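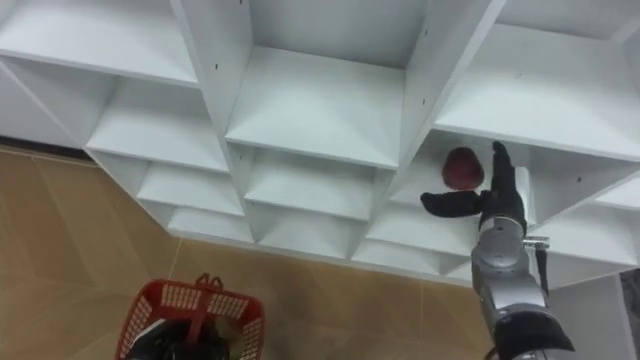
One red apple, one compartment: the picking hand at the shelf, Elleck open day.

Shelf and Storage Tips from the Elleck Open Day

The Elleck workshop opens its doors each November, and the afternoon session was given over to picking things off shelves. The stand used an ordinary white cubby unit, a red plastic basket and a robot with a black, glove-like hand. Tsehay Mekonnen ran the demonstration and took questions for most of an hour. Much of what she said about setting up the shelf applies to a pantry or a garage wall, so the notes below are sorted by job. Material on software has been left out.

Depth of the compartment

A hand needs room for the knuckles as well as for the item. Mekonnen's rule is to leave a hand's width of clear space on the side you reach from, and to measure it with the hand open. A cubby that fits a jar exactly will take the jar once and be a nuisance every day after that.

Round items roll to wherever the board is lowest. Check the board with a short level before loading it. If it tips forward, pack the front feet of the unit, then check again. A square of rubber drawer liner under fruit stops the rest of the movement. Cut it 3 mm short on each side or it will curl up at the wall.

Keep one kind of thing to a compartment where you can. Mixed compartments were the slowest to pick from at Elleck, and the same is true of a spice shelf.

Height

Put the things used daily between hip and shoulder. The bottom row is for heavy goods and for items wanted once a month. The top row is for light goods only. Visitors who asked about reaching into the lowest row were told to bend at the knees and put the free hand on the frame of the unit, provided the unit is fixed to the wall. Most are not. See the next section.

Fixing the unit

Any cubby unit taller than it is wide should be screwed back to the wall at the top corners. Find the studs first. In masonry, use plugs rated for the load and vacuum the dust out of the hole before the plug goes in.

Add up the load before filling the unit. Canned goods at 400 grams each come to 20 kilograms for every 50 cans, and people tend to put them all in the same column. Spread them along the bottom row. A shelf board held on pins will sag first in the middle, and turning it over every spring evens this out. Seat all the pins fully before putting the board back - a half-seated pin is the usual cause of a dropped shelf.

Unused pin holes can be left open or filled with plastic caps. Filler is a poor choice if the shelf may ever be moved.

Lighting

White boards throw light back and make small items easy to see. They also glare if a bare lamp is placed directly overhead. The Bredier people, who had the neighboring stand, recommended a diffused lamp of some 3000 lumens for a work area the size of a single garage, hung forward of the shelf front so that your own head does not shade the lower rows. A cheap test is to hold a sheet of paper at the back of the lowest compartment and try to read it.

Handling fruit

Pick with the thumb on one side and the fingers together on the other, and lift before pulling. Dragging an apple over the edge of a board bruises the underside, and the bruise shows a day later. Set fruit down into the basket; do not let go above the rim. Large, firm fruit goes in first.

Store apples away from potatoes and leafy greens. Go over them weekly and take out any with soft spots.

Baskets

A basket with perforated sides drains and airs well and can be hosed out. Line it with a dish towel if the fruit is soft. Stand it on the floor close to the shelf, on the side of the hand that carries, with the handle upright so it can be lifted without fishing for it. Move it before moving a step stool.

Cleaning

Wipe laminated boards with a damp cloth and a drop of dish soap, then dry them. Scouring powder dulls the surface. Dirt collects in the inside corners, where an old toothbrush does the work. On a tiled floor, pull dust out from along the base with a narrow vacuum nozzle before mopping, otherwise it turns to paste in the grout.

The Rurholm workshop has its own open afternoon next, with drawers and sliding doors on the program. Closed shoes are required on the shop floor.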